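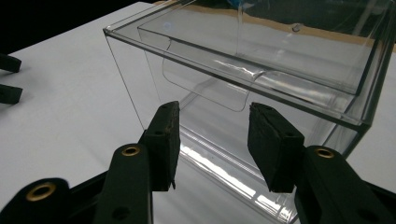 Meron Nigatuによれば、パッドの交換時期を開閉回数だけで決めると遅れることがある、角の崩れを先に見たほうがよい、とのことである。旧版の手順書では回数を唯一の基準にしていた。この指摘を受けて、本ページの交換基準を改めた。

Sketia 手持ちグリッパー 保守ギャラリー
指先パッドと関節まわり
更新:2023年8月30日

手持ちグリッパー1台分の点検と調整の記録を、写真と短い注記でまとめる。対象は指先パッド、左右の指、リンク、カメラの固定部。電装と記録ソフトの設定は扱わない。型番と締結部品の一覧はTrorkville作業場の棚にある保守台帳を参照のこと。

写真1 透明プラスチック箱に対する指先の位置
両パッドとも上端が荒れている。左は縁がほつれて灰色がかり、右は崩れて粉っぽい。指の黒い樹脂には真鍮色のハトメが入る。箱の前面越しに舌状の切り欠きが見える。

注記1 パッドの判定
見る順番は、上端の角、把持面、取り付け部。角のほつれは記録のみとし、把持面まで欠けが進んだものは交換する。表面の擦れだけでは交換しない。粉が出ている場合は乾いた刷毛で落とし、その後にもう一度縁を見る。アルコールは使わない。以前使ったときに接着面の端が浮いた。
片側だけの交換は禁止。新旧を組み合わせると厚みがそろわず、閉じたときの中心がずれる。外したパッドは左右を書いて袋に入れ、次回の点検まで保管する。

注記2 交換周期
開閉1000回ごとに定期点検。角の崩れが把持面に達していれば、回数に関係なくその場で交換。前回の組は118回目の点検前確認で右側に欠けが見つかり、定期点検を待たずに外した。原因は特定できていない。硬い縁を斜めに挟む作業が続いていたが、4月の組も同じ使い方で問題なく点検まで残っている。

注記3 貼り替え
古い接着剤は樹脂のへらで取る。金属のへらは指の面に傷を残すので使用しない。面が平らになったことを定規の縁で確かめてから新しいパッドを置く。先端側を先に合わせ、根元側へ押さえていく。空気が入ったら貼り直さず、そのパッドは廃棄。
押さえ具を当てたまま40分置く。この間、グリッパーは開いた状態で棚に寝かせる。閉じた状態で置くと、左右の面が互いに押し合って片寄る。

注記4 平行の確認
パッド同士の隙間に薄い紙を挟み、ゆっくり閉じる。上側だけで紙が止まる場合は先端が内側に倒れている。下側だけで止まる場合は根元の遊びを疑う。紙を抜くときの抵抗が左右の端で同じなら合格とする。力を入れて握り込むと指のたわみで差が消えるため、軽く触れたところで判定すること。
透明な薄板を挟む作業の前には、この確認を必ず行う。パッドが傾いていると縁に点で当たり、板が回る。Fondanoの作業台で起きた取り落としは、調べた範囲ではすべてこの傾きで説明がついた。

注記5 関節の清掃
指とリンクの関節は、分解せずに清掃する。綿棒を隙間に沿わせ、パッドから落ちた粉を取る。給油はしない。油が回ると粉を抱き込み、数日で動きが渋くなる。
渋さが残るときは締め付けを八分の一回転だけ戻し、指を全開から全閉まで動かして再確認。ガタが出た場合は元の位置に戻し、座金を替える。ねじ山の補修は作業場では行わず、Vlachopoulosへ送る。送付時はパッドを外しておく。先月は付けたまま送り、貼り直しになった。

注記6 カメラの固定
カメラの固定ねじを触った場合は、左右のパッドの先端と、その間の隙間が画面に収まることを確認する。指を全開にした状態と全閉にした状態の両方で見る。片方だけで合わせると、開いたときに先端が外へ逃げる。
透明な対象では反射が強く出る。照明を動かして縁の見え方を調整し、カメラの角度は変えない。角度を変えると以前の記録と比較できなくなる。照明位置は台の印に合わせ、動かしたときは台帳に書く。

注記7 台帳の書き方
記入する項目は、日付、開閉回数、左右それぞれの角の状態、紙の確認の合否、作業者名。状態は「異常なし」「ほつれ」「欠け」「交換」のいずれかで書く。「少し荒れ」「まだ使える」は後から読んで判断できないため不可。
予備パッドの残りが8枚を切ったら発注欄に印を付ける。箱を開けた日付は側面に書くこと。棚の奥に日付のない箱が一つあるが、これは試験用なので実機には貼らない。

未決事項
右側の欠けが左より早い件は継続して確認中。握り方、指の倒れ、パッドのロット差のどれかと見ているが、次の定期点検までは部品を変えずに使う。次回は交換前に両パッドの厚みを測り、値を台帳の余白に残す。

訂正
旧版の注記3で、押さえ具を外す前に指を閉じるとしていたのは誤り。開いたまま外す。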